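How to budget for a small robot bench

Start with the tables, then the arm — I know, it's the wrong way round for fun! Measure the floor first. At Ilbridge we allowed 80 cm of clear space on the open side and were very glad of it.

Next, list the dull bits: clamps, posts, cables, a spare gripper. Ours came to 64 lines, and Larasati Tambunan found two more in June.

Ask each supplier for delivery and training as separate prices. Then pick one simple job to plan around. Blocks are brilliant, and cheap too.
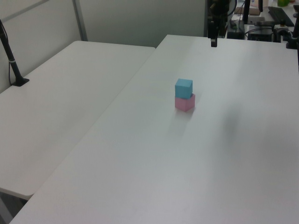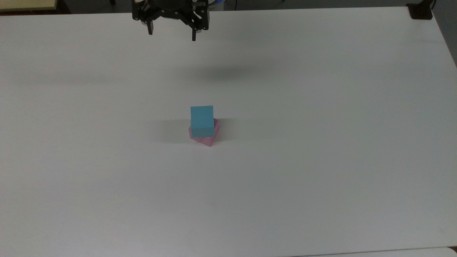
Stacking job at Ilbridge, blue block on pink.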